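Filed under: Betting Talk, Clubs & Meet-ups
7 min read

Speaker notes – "What a season of keeping a betting diary did to me"
Plukell supporters' social, November, back room, 7.30 start

(Get a drink first. Don't start until Arnulfo has sat down.)

Evening all. For those I haven't met, I'm the one who used to stand by the radiator telling you I was up on the season. I wasn't. I had no idea whether I was up or down, and that's my talk really, so if you want to beat the queue for pies you can go now.

Right. Last August I bought a notebook and decided to write down every single bet. Sport, stake, odds, what I thought would happen and why, and then the result. I put £300 aside in a separate account and told myself when it was gone it was gone till next summer. I'd never done that before. Before that it just came out of the same account as the gas bill and I didn't look too hard.

(Hold up notebook. Pass it round if they ask, but NOT the page from Boxing Day.)

I ended the season on 155 bets. I'd have guessed half that! I thought of myself as a Saturday afternoon man, one football acca and maybe something on the racing. When I went through it with a highlighter, a good chunk were placed after ten at night, on things I don't follow. There's a second division handball match in there. I couldn't tell you the rules of handball.

Of those 155, 89 lost. Now that doesn't sound too bad, and Burgi said as much when I showed her, but most of my winners were short prices and most of my big stakes went on the long ones. So I'd win four quid, win six quid, win three quid, then lose twenty on a five-leg acca with Holovko away from home as the last leg.

(Pause for Holovko groans. There will be groans.)

I want to talk about the "why" column, as it was the most useful bit and also the most embarrassing. You have to fill it in before the match, that's the rule I set. Some real ones:

"Due a win."
"Always score against this lot." They'd scored once in the last four.
"Majdi fancies it."

That last one comes up eleven times. Sorry, Majdi. He'd like me to point out that he got the Skekden Handicap winner at the spring meeting, and he did, and I'd left that one out because by then I'd stopped listening to him.

(If Majdi heckles, let him have one go and move on.)

Next bit is about cash out. I used it nineteen times, and I went back afterwards and worked out what I'd have had if I'd left them alone. Short version, I'd have been slightly better off doing nothing. Worse than the money was the watching. I'd be sat there at my sister's with a plate of food on my knee, staring at a number going up and down on my phone and not seeing the match at all. I love football, I've loved it since I was six, and I missed a last-minute overhead kick because I was refreshing a screen.

So what did I change? I don't bet after nine in the evening any more. I don't do more than three legs. I set a deposit limit with the bookmaker, which took two minutes in the settings, and I made it lower than I thought I needed. And if I can't write a proper sentence in the why column I don't place it, which has wiped out nearly all the handball.

Roksolana asked me in the summer if I'd thought about packing it in altogether. I did, for six weeks, and it was fine. If it hadn't been fine I'd have stayed stopped and rung someone, and I mean that. If your notebook looks worse than mine, or you don't fancy opening one at all, come and find me later – I've got the helpline number on a card and I won't make a thing of it.

(Slow down here. Don't rush to the joke.)

Final score, then. The £300 lasted until the middle of April. I finished with £41 of it left, so that's what the season cost me, and for the number of Saturdays I got out of it I can live with that. The year before, I haven't a clue, and I'd rather not guess.

Questions. Olesia has the microphone, please wait for it, last time we couldn't hear a word from the back.
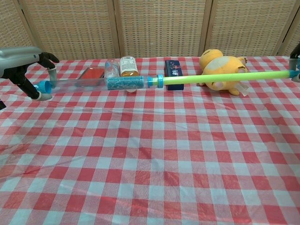 If anyone asks about spreadsheets, say yes, they work just as well, I only like paper because I can't delete the bad days. If anyone asks for a tip for the weekend, say no. Finish by nine so they can set up the darts.

3 comments

Arnulfo Tello
I was sat down the whole time, you just couldn't see me behind the pillar. Good talk though. Started my own notebook and I've already got two "due a win"s in it.

Burgi B
What's on the Boxing Day page???

handicap_hopeful
Does the nine o'clock rule count for the darts? Asking as the big tournament's coming up and the evening session doesn't get going till after that.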